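Trarnetti Complete Remix and Remaster of "Stirano" for October Release
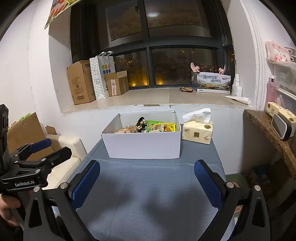
August 7, 2023 — Progressive metal band Trarnetti has finished work on a remixed and remastered edition of its second album, "Stirano." The new edition will be released in October through Kamath Records on CD, double vinyl and high-resolution download.

The remix was handled by Ajith Namboodiri at Jasar Studio, working from the original multitrack tapes. The tapes were transferred at 24-bit/96 kHz before any editing took place. Two reels had shed enough oxide to need baking, and one rhythm guitar track on "Low Ferry" could not be recovered in full. Guitarist Balakrishnan Rajan recorded a replacement for the damaged section using the same amplifier and cabinet as on the first sessions.

Drums account for most of the audible changes. The original mix relied on triggered samples for the kick and snare, blended with a narrow pair of overheads. Namboodiri has removed the samples on all but two songs and brought the room microphones forward. Bass is now split into a clean low band and a distorted upper band, and the lead vocals sit slightly lower than before.

"The first version was limited very hard, which was normal for the label at the time," Rajan said. "We asked for the peaks back. You will need to turn it up a little."

The vinyl edition was cut from a separate master with less limiting and a gentler top end. Running time has grown to about 74 minutes with the addition of three tracks: an instrumental demo of "Glass Meridian," a live recording of "Held Water" and the previously unreleased "Tenfold." The running order of the original album is unchanged.

The first vinyl pressing is limited to 512 numbered copies on smoke-gray vinyl, with a 34-page booklet containing lyrics, tunings and session notes. The CD comes with a 14-page version. Standard black vinyl will follow without the booklet.

Preorders are open now through the label's store. Trarnetti will play the album in full at a release show in October — venue and ticket details are to be confirmed.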